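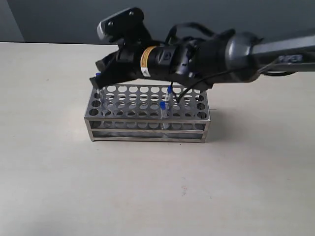

Tube handling cell stopped after grip fault

The tube handling cell at Trundia has been out of routine use since 13 February 2023, when the arm let go of a capped tube partway through a transfer. The tube landed across the top of the rack and the arm carried on to the next position, closed on nothing, and reported a completed move. It did this for 12 more moves before the operator pressed the stop.

No one was hurt. The tubes held water for a test run, and none of them broke. The fault is still being treated as a safety matter, as the same cell was due to start on live samples later in February.

There were 2 separate problems. The first was mechanical. The fingertip pads had worn smooth on one side, and a cap with any moisture on it could slip when the wrist turned. The pads were last changed by Kustura at the autumn service and were not on the weekly check sheet. They are now.

The second was in the software. The gripper reports how far its fingers have closed, and the Rarka control program is supposed to compare that reading with the width of a cap. After the last update the comparison was switched off for dry runs and stayed off when the program was put back in normal mode. With the check off, an empty grip and a full one look the same to the program.

New pads have been fitted and the grip check has been turned back on. It can no longer be switched off from the operator screen. The arm will also halt and sound the buzzer after one missed grip, where the earlier setting allowed several retries.

Testing restarted last week at reduced speed, with a small number of capped tubes in the steel rack. The cell has made some 80 transfers since then without a drop. Two halts were recorded, both at the left end of the rack, where the taught position had drifted slightly. Aasen will re-teach that end before the speed goes back up.

Until the cell is signed off:

Do not load live samples.
Keep hands clear of the rack while the arm is powered, including when it is paused.
If a tube drops, press the stop and leave the tube where it is until the arm is powered down.
Write every halt in the cell log, even if it clears by itself.

Manual racking continues at the side bench. Questions about booking should go to the lab desk.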